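Hands on the table: an afternoon at the Berkness open day

Posted 17/05/2023

I'd been meaning to get over to Berkness ever since they moved into the Olell building in January, so when the open day came up I signed up right away (and then got lost in the parking lot, but that's another story). The robotics group is on the second floor, at the end of a very long hallway, in room 208. I had a notebook, a bad cup of coffee and a head full of questions, and the engineer who runs the two-armed robot was kind enough to sit down with me for 37 minutes between demos.

The robot is called Fang. I asked about the name first, of course.

"It was a joke on the whiteboard and then it was on the purchase order," she told me. "After that you can't change it. Visiting kids love it, so I've quit fighting."

I wanted to know why so much of their work happens on a table with so little on it. I'd pictured a full kitchen, I guess, with drawers and a stove. She laughed at that.

"Everybody wants the kitchen! I want the kitchen. But a plate is hard. It's low, it's round, the rim is the only good place to hold it, and if you come in a tiny bit high you close on air. Give me a plate and a bottle and I can keep five people busy for months."
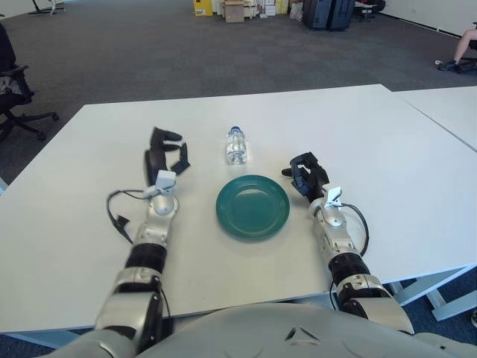
She came to Berkness from a packaging company, where the arms she looked after did one thing all day behind a fence. I asked if she missed it.

"I miss it working," she said, and then she thought for a second. "Over there, you knew where the box was. You built the whole line so that you'd know. With Fang I have to be fine with things sitting wherever a person left them, and people leave things in the silliest places."

We talked for a while about the software, which the group calls Birnari. I won't pretend I followed all of it. What I did get is that the two arms share one plan, so that one of them doesn't swing through the space the other one needs. In the first version each arm had its own plan and they'd bump wrists, very politely, over and over. She still has a recording of that and plays it for new hires.

Then I asked the question my brother-in-law always asks me, which is when one of these is going to clear the table at his house.

"Tell him to keep doing it himself," she said. "I'm serious. I'd rather be asked when it'll do the same plate a hundred times without me standing there with my hand near the stop button. That's the date I care about, and I don't have it yet."

I liked that answer a lot! You hear plenty of big promises at these events, and she didn't make me a single one. She did say the cables drive her nuts. They have to be long enough for the arm to stretch and short enough to stay out of the fingers, and she has rerouted them more times than she'd like to admit.

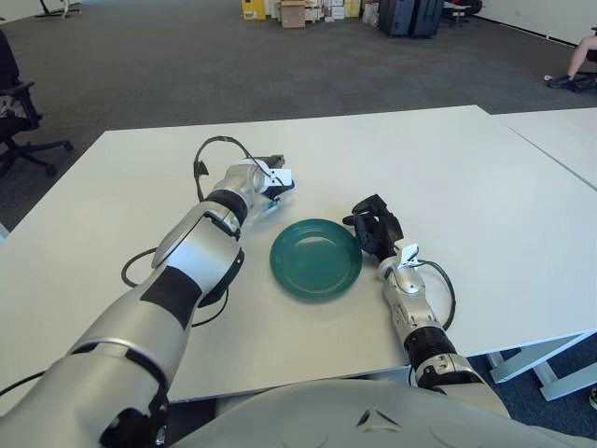 If you want to go

Berkness is planning another open day, and you sign up through the front desk at Olell. Demos are in two sessions, and I'd pick the later one, when the hallway is quieter and the engineers have time to talk. Wear comfortable shoes and park on the north side, where the signs make sense. I'm going back myself, with better coffee and a longer list of questions about Birnari.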